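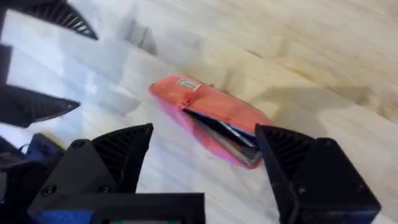 Coral-and-pink zip pouch, partly unzipped, on the floor at Stasavside.

Call for participants: the Stasavside pouch and pencil case study

Do you own a zippered pouch you'd hate to lose? Do you dig through it in line at the store, or do you know by feel where every card and cable is? Either way, we'd love to have you!

We are looking for 27 people to spend an afternoon with us packing, unpacking and zipping small bags. The study is run by Citlali Medrano and Estrella Cortés at the Stasavside workshop on Drendthorpe Street, and what we learn goes straight into the next set of patterns our sewing room puts out. Our first round was so much fun that we've added new shapes, new zippers and a whole table of linings (Estrella has been cutting fabric for weeks and is very proud of the corduroy).

What you'll do

You'll get a tray of everyday small stuff: cards, keys, pens, a phone charger, lip balm, coins. You'll pack it into 8 different pouches any way you like, then find things again when we call them out. Some pouches open along one long side, some across the top, and one has a zipper at each end that people either love or can't stand. After that you'll sit down with Citlali and talk through what worked for you. Bring your own pouch too, with its usual contents if you don't mind us seeing them. Old, stained and overstuffed ones are very welcome.

The session takes 120 minutes, with a snack break in the middle. We'll pay you $40 in cash at the end, and you can choose a finished pouch from the sample shelf.

Who can take part

Anyone 16 or older. Under 18, please bring a signed note from a parent or guardian. No sewing experience needed. We'd especially like to hear from left-handed people and from anyone with stiff or sore fingers, as small zipper pulls can be a real pain and we want to get them right. Part of the session is done at floor level, on mats, but you can do everything at a table if that's easier. Just tell us when you sign up.

How to sign up

Call Tiburcio Quezada at the front desk, extension 126, or stop in and put your name on the sheet by the door. Please leave a phone number and say if mornings or afternoons suit you better. Sign-up closes September 29, 2020, and we'll call everyone back, including those we can't fit in this round.

Masks on indoors, please. Street parking is free, and the side entrance has a ramp.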